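The Second Death of the Lighthouse Widow

By the time they asked me back, I had been dead for eleven years and was getting pretty good at it.

I don't mean really dead. I mean that in the last reel of Prutus, a horror picture shot in nineteen nights on a budget that would not have covered the catering on a better one, I went off a lighthouse in a wet nightgown and hit the rocks with what the one kind review called conviction. The rocks were foam. The conviction was a sprained wrist.

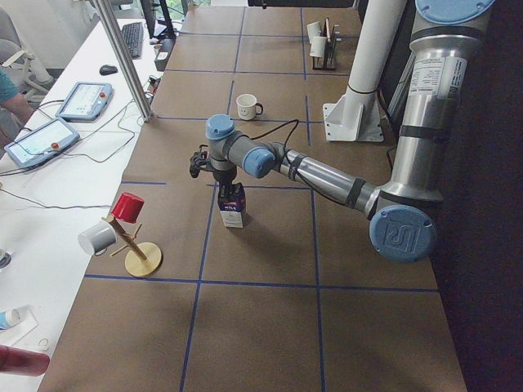
By the Night Desk
Staff fiction writer

Prutus opened in July, against a cartoon about otters, and closed before the otters had warmed up. My mother saw it twice, which in some towns made her the audience. After that I did a mattress commercial, then the sequel to the mattress commercial, and then I moved to Conita and sold patio furniture to people who told me I had a familiar face.

"I get that a lot," I would say, and steer them toward the umbrellas.

Then a streaming service called Illent bought a pile of old movies by weight, and mine was somewhere in the pile. Teenagers found it. They found the nightgown, too, and began wearing versions of it to parties. They made little clips of me falling, set to music. Somebody wrote an essay saying the Widow had never been the villain at all, that she was grief with a staircase, and I read it on my lunch break in a display hammock and thought, well, I wish I'd known that, I'd have played it slower.

The call came on a Tuesday. The voice said she was with Aoki Pictures and that everyone there was obsessed with me.

"Everyone?" I said.

"The whole floor."

They were making another one. The Widow would come back. I pointed out that the Widow had been dashed to pieces, burned, and, in a scene cut for time, eaten by gulls. The voice said they saw that as an opportunity.
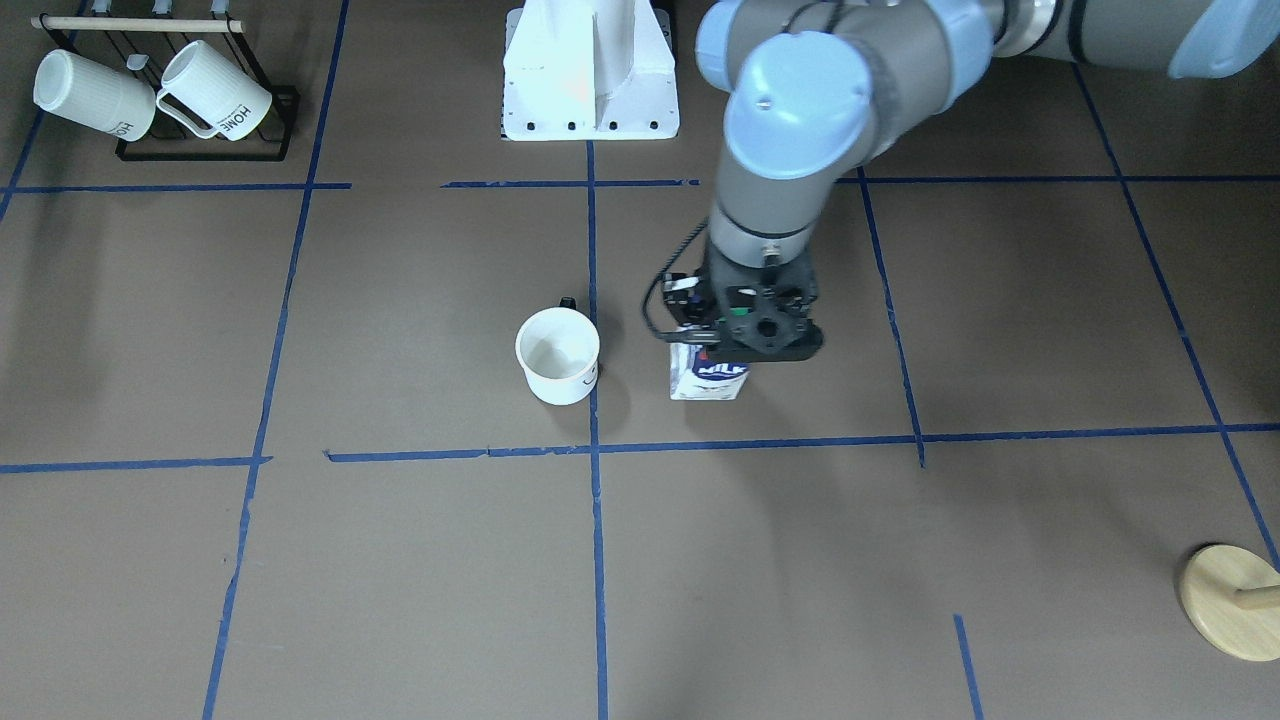 She sent the script that night. It was 141 pages long and I died on page six. I checked to see if I came back, this being the sort of story where people do, and I did come back, on page nine, as a smell.

I called her in the morning. "I'm a smell," I said.

"A presence."

"It says here, 'A smell.'"

"The writers want you to feel free to bring your own ideas to that."

I should have hung up. I have a dental plan and a reserved parking space. But there was to be a screening of the old movie first, at the Conita Grand, with me on a stool afterward taking questions, and I had never in my life been asked a question by anyone who wasn't also asking about cushions.

The Grand has 630 seats. I had looked that up so I could be disappointed with some precision. When I peeked around the curtain, every one of them was full, and a good half had a nightgown in it. Boys, girls, a man my father's age with a paper lantern. They booed the sheriff. They said my lines along with me, including the one I had gotten wrong, where I tell the priest I have come for what is "rightly mine" when the page said "rightfully." They said it wrong exactly the way I had. It sounded better with so many people.

And then the lighthouse. The whole room got quiet and I went up those stairs, thirty pounds lighter and scared to death of the director, and turned around at the top. I had forgotten I turned around. I'd been looking for my mark. Up there, as big as a house, it looked like a woman deciding something.

A girl in the second row was crying onto her popcorn. 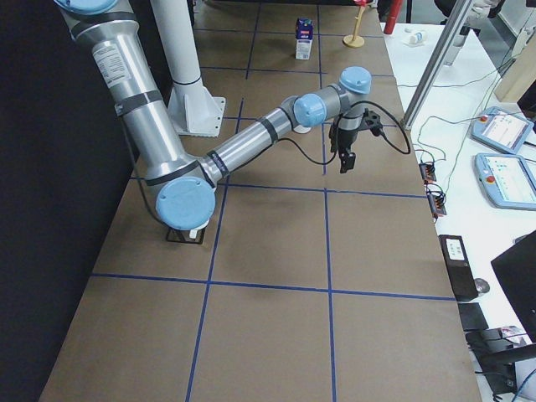 The big table, seen along its blue tape lines.

On the stool, the first question was whether the Widow forgave them. I said yes, and there was such a groan that I said no, and they cheered, and I saw how a person might end up in politics.

The woman from Aoki was waiting by the ice machine. She had a pen out. She told me I'd been magnetic and that they could probably get me up to page twelve.

"As what?"

She looked at her notes. "There's a cold spot in the hallway."

I told her I'd think about it. Then I walked out through the lobby, where the man with the lantern held the door for me and asked, very politely, if I was the lady from the patio store. He had a wobbly umbrella stand. I told him to bring it in.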